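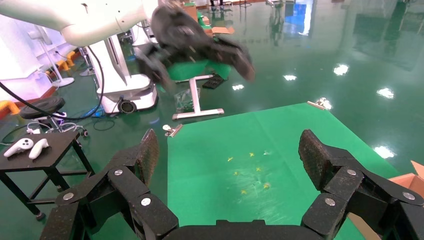
Lecture 3: Fasteners that can be opened again

In the last lecture we spoke about glue, rivets and welds. These make a joint which you cannot open without damage. In the present lecture we look at the other family: clips, clamps, screws and bolts. The question for the whole lecture is simple. Where does the holding force come from, and what can take it away?

Clips

A spring clip stores the force in its own bent metal. When you open the jaws you do work on the spring, and a part of it remains in the spring after you let go, provided that the thing between the jaws has some thickness. A cloth held on a table at the corners is a typical case. The clip holds well against sliding near the corner, but the middle of the cloth stays free and can make folds. If you want the cloth flat, pull along the diagonal first and put the second clip at the opposite corner.

Please remember that friction depends on both surfaces. The same clip which holds cotton can slip on a plastic sheet.

Screws and bolts

When a bolt is tightened it becomes a little longer, like a very stiff spring. This stretch presses the parts together, and we call the force preload. Most students think that a bolt works as a pin which stops the parts from sliding. In a well tightened joint the friction between the plates carries the side load – the shank of the bolt feels very little of it.

A pivot is different. There the screw must hold the parts near each other and still let one of them turn. The usual solution is a shoulder screw: the smooth part of the shank is slightly longer than the turning plate is thick, so the head can be tight while the plate remains free.
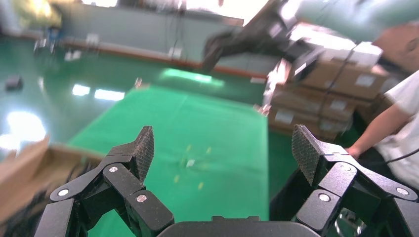
Fig. 2. Round silver screw heads on black plates.

Why screws become loose

Small side movements under the head are the main reason. Each movement lets the thread turn back a very small angle. Soft material under the head is the second one, because it slowly gets thinner and the preload is lost. A longer bolt helps in both cases, since it has more stretch to lose.

Homework

Read the Trideck handout on thread shapes. Then solve this: a bolt gives a preload of 600 N and the friction coefficient between two steel plates is 0.15 – which side load can the joint carry before it slips? Write your result with units and bring it to the next lecture.

Vesna Begović | Office 8 | Back to top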